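Home > Out and About > Visits, Open Days, Machines

We use cookies to remember what you've read and to annoy you slightly less next time. Accept / Manage

Search this site... Go

Can it do the tidying yet? An afternoon at the Zurnbridge open day

I went to Zurnbridge in September with one question, and it was a selfish one. I have a living room. Things end up on the table in it. I wanted to know whether a machine could be trusted to take them off again, and how long I'd have to wait before I could stop doing it myself.

The open day was spread over the ground floor of the Rondonuwu building, a place with a great deal of corridor. Todar had the big hall, where shelves were being stocked at the pace of a thoughtful child. The household side was at the far end, past the coffee, and I got there at ten past two with half a flapjack in my pocket.

I'd been expecting a white box with a beige sofa in it. What we got was somebody's great-aunt's best room: carved wood, fringed cushions, floor-length gold curtains and a table polished to the point of vanity. The chore was rubbish. Pick it up off the table, put it somewhere else, go back for more.

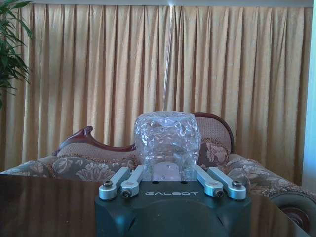 Adelino Bettencourt

A crumpled plastic bottle sounds like the easy one. Leonor Arruda, who was running the room and had clearly been asked the same thing since breakfast, told me it's a swine. It's see-through, so the camera gets the upholstery behind it as well as the bottle, and once it has been crushed there's no telling which bit is the side. She has a spreadsheet of 2,746 tries at clearing small litter, and she said the clear plastic rows were the ones she read with a cup of tea in hand. I asked if I could see it. I could not.

I looked at the results board instead, which was a whiteboard. Brandari, who are paying for part of the work, want a figure they can put in a brochure, and the figure on the board that day was 70 per cent of items cleared without a person stepping in. My own figure at home is lower, if you count the mugs.

What took me by surprise was how much of the job isn't picking up at all. It's going back, opening the fingers, getting into position and deciding what's next. I do this too, usually in a doorway, but I don't think of it as work.

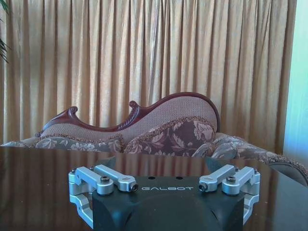
Fingers open over the polished table.

That table came up a lot. Arruda has a grudge against it. A shiny top hands you a second set of curtains upside down, and early on, she said, the software had taken a serious interest in the reflections. They could have thrown a cloth over it. She was against that, on the grounds that people who own shiny tables would also like them cleared, and I found myself nodding as a man whose table has not been shiny for years.

A chap next to me asked what one would cost. She said she wasn't in sales. He asked again in a different tone and got the same answer. Somebody else wanted to know about cats, and that went on for a good while.

The soft stuff is harder than the bottle, or at least hard in another way. Tissue has no proper shape. Grip it lightly and you may have nothing, grip it firmly and you've got a smaller tissue.

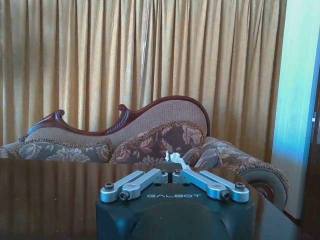
I asked Arruda for her view on when, and she gave me the sort of answer that builders give. A table of known rubbish, in a room it has met before, with somebody nearby: soon enough. My table, with the post, the charger, a receipt I need and a receipt I don't: she pulled a face. Knowing which receipt is the trouble, and I couldn't swear to passing that test myself.

Shop floors will get there first, if the Todar hall was any guide. Tins are all the same tin. I watched a shelf fill up for as long as I could stand and there was nothing wrong with it, apart from the speed.

More than 800 people had signed up, according to the woman with the lanyards, and by 4 o'clock most of them were in the queue for the car park. I got home just before seven. The table was as I'd left it, so I had my tea on my knee.

Filed under: open days, robots at home, housework (avoiding)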